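Nov 16, 2025

# Visit notes: Pridside open day

Pridside opened its robotics building to visitors this month and I went for the afternoon session. Entry was free but you had to book, and 354 people had signed up across the day. They split us into groups of 20 at the front desk and gave each group a time slot for the three stops: the hardware hall, the simulation room and the test apartment.

The hardware hall came first. It is a long ground floor space with a workshop at one end. The main demonstration was Keter, their mobile base with a single arm, picking parts from a bin and carrying them to a bench. It ran for the full slot and had to be reset once, when a part got stuck against the side of the bin. The engineer on duty said the grasping code is older than the base it now runs on. I would have liked more time at the workshop end, but it was roped off.

The simulation room is upstairs and was the stop I had come for. It has two rows of desks and a large screen on the end wall. The team uses a simulator they call Stosten to build household rooms and practice door tasks in them before anything is tried on the real machine.
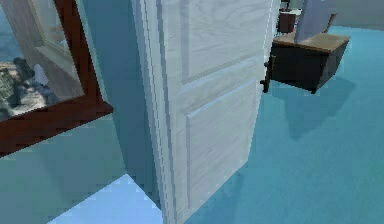
Doors take up most of the team's time at the moment. The current set has 44 room layouts, and each one is run with changes to the lighting, the floor color and the furniture. A door has to be found, unlatched, moved and passed through, and each step is scored separately. The layout they talked us through had a white paneled door standing half open onto a turquoise carpet, with a small dark lever handle. From that angle the handle sits right in front of the dark side of a low table, and the presenter used it to talk about contrast. A handle on a white door is easy to pick out when the door faces you. Seen edge-on against dark furniture, it is much harder. Mirrors are another problem they are working on, and there was one on the wall in the same layout.

Somebody asked how well the results carry over to real doors. The answer was that handles carry over well and door closers do not. Stiffness is still tuned by hand.

The last stop was the test apartment, built by a contractor called Magaña. It has 3 rooms and the inside doors can be swapped out. We watched one run from behind a rail - slow, but the base got through the doorway on the first try.

Parking was full by noon, so take the bus if you go. The next open day is planned for March and booking will be through the same page. Coffee was in the lobby, cash only.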